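Hand / gripper comparison — working meeting, minutes
August 2, 2018
Present: Saron Mamo (chair, notes), Karpenko side, two from Votard by phone, bench team

1. Last minutes
Ok'd, no changes. Camera mount item still open, carried over.

2. Where we are
Three options in play: Wanik five-finger hands, Culine two-jaw gripper, Votard suction head. Suction dropped for cloth, kept for boxes. Votard not happy, want one more go with the softer cup. Agreed, 5 tries max, they ship the cup.

3. Cloth pickup results
Culine: 90 tries done, log is on the share. Misses mostly at the hem, jaws close on air. Wanik: set not finished, no numbers in minutes until it is. Saron asked that people stop quoting the partial ones in email.
Controller lag came up again. Karpenko say their new build fixes it, bench team saw no differnce. Run old and new build back to back, same cloth, same start pose.

4. Cables
Long talk. Wrist cable snags when forearm rolls past the stop. Options — shorter lead, or clip it further up. Try the clip first. Shorter lead means re-doing the connector and we have 2 spares.

5. Start pose
Wanik runs so far used different start poses depending who was at the desk. Not ok for a comparison. Agreed: both hands up, fingers a little open, thumbs toward the middle. Goes in the run sheet.

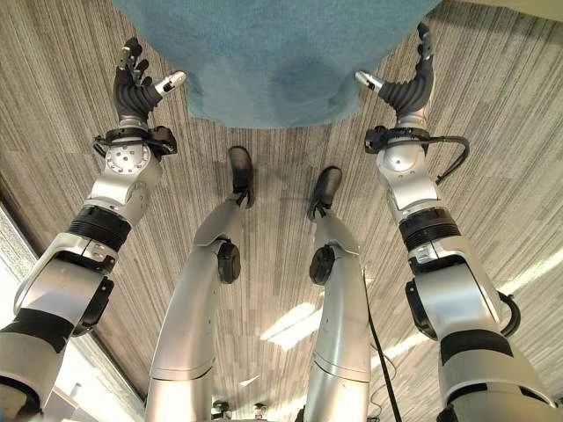 Fig. 1. Both hands up, thumbs in toward the blue cloth, head camera view.

Bench team pointed out the head view loses the floor behind the cloth. Second camera off to the side? Karpenko has one, will check if the controller can take both feeds with out dropping frames. Parked til they report.

6. Actions
Saron — run sheet with start pose, send round before next runs
Bench — finish Wanik set, then old/new build test
Karpenko — second camera, also written note on what changed in the build
Votard — softer cup
Cable clip — bench, when there's a gap

7. AOB
Spare fingertips for the Wanik hands, quote came in for a pack of 9. Saron to approve.
Next meeting end of August, room tbc.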